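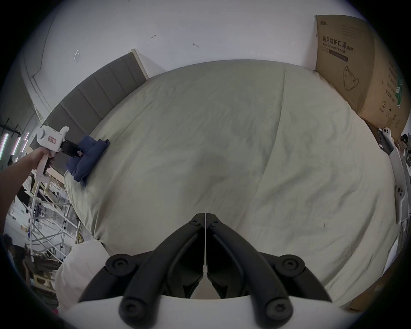

Figure 3. Folding on the bed: a dark blue cloth held at its edge on a sage-green duvet.

4.2 Does the bed count as a folding surface?

Household advice treats the bed as a natural place to fold laundry, and Yeoh's time-use diaries repeat the claim without testing it. We are not convinced. A duvet gives way under pressure, and its wrinkles (Figure 3) offer no straight line to fold against. Cloth laid near a corner can hang over the side, as the blue piece does, and the hanging part pulls on the rest.

Of the 2,558 folds coded by Després and Alhassan, 200 were made on beds. The coders scored these as less square than table folds, but they knew which surface they were scoring, and the difference shrinks once small items are removed. Sima's reply, that people fold on beds for comfort and care little about corners, may be right. It can't be checked against diaries that never asked about comfort.

We also doubt the usual advice to smooth the bedding first. Only 60 of the bed folds came with a note on the state of the cover, too few to support a rule that Vlad and Bălan state as settled. Section 4.3 looks at the same items folded on a table.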